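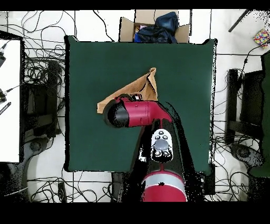

Fig. 1. Arm over the mat, cloth under the wrist.

Projects > Grudham > Software > Minutes > September

Grudham software meeting, minutes

Present: Eduardo Bastos (chair, control), Şengül Akgül (perception, minutes). Planning was represented by Bollano, by phone. Apologies from Imarura.

Meeting opened at 9:40.

1. Previous minutes
Accepted with one correction. Item 4 should read "joint velocity limit," not "joint torque limit."

2. Control
E. Bastos reported that the inner loop now runs at 1000 Hz on the new build. The outer loop stays at 200 Hz until the message queue is rewritten. Overruns were logged when the depth node started on the same core. The node has been pinned to a separate core in the launch file, and the change is on the control branch, not merged. Bollano asked whether the gripper command should be rate-limited in the driver or in the planner. Agreed: driver. The planner will send target width and closing speed only.

3. Perception
Ş. Akgül presented the cloth segmentation results. The arm hides a large part of the cloth from the head view, and the depth map has speckled gaps along the outline of the links. The current filter fills these gaps with mat height, so the grasp point estimate is pulled down toward the mat. Proposal: mark gaps as unknown and carry the last valid height forward for a limited time. Limit to be set as a parameter, default 800 ms. E. Bastos asked that the parameter be reloadable without restarting the node. Accepted.

Corner detection was discussed. A tan cloth on the dark green mat separates well by color. Folded corners are still confused with raised ridges when only one view is used.
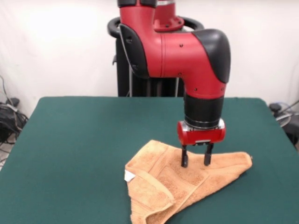
Page 2

4. Grasp approach
The fixed view shows the fingertips pressing into the raised fold of the towel, with a narrow gap between them and the left finger slightly lower than the right. Bollano's position is that the approach pose should be corrected for wrist roll before the fingers reach cloth height. E. Bastos would first check the tool frame offset in the Duman calibration file. Both to be done, offset first.

The woven border and the label tag each produce false corner candidates. Ş. Akgül will add a mask for both and rerun the stored set of 42 recordings.

5. Tooling
The log viewer drops the second camera stream if its clock is behind the first. Workaround: open the streams separately. The fix is waiting on a timestamp change in the recorder.

6. Actions
EB: check tool frame offset; merge core pinning after review.
ŞA: unknown-depth handling; border and tag mask; rerun.
Bollano: wrist roll correction in the planner, after EB reports.
Imarura: to confirm the recorder message format in writing.

7. Other business
None. Meeting closed at 10:55.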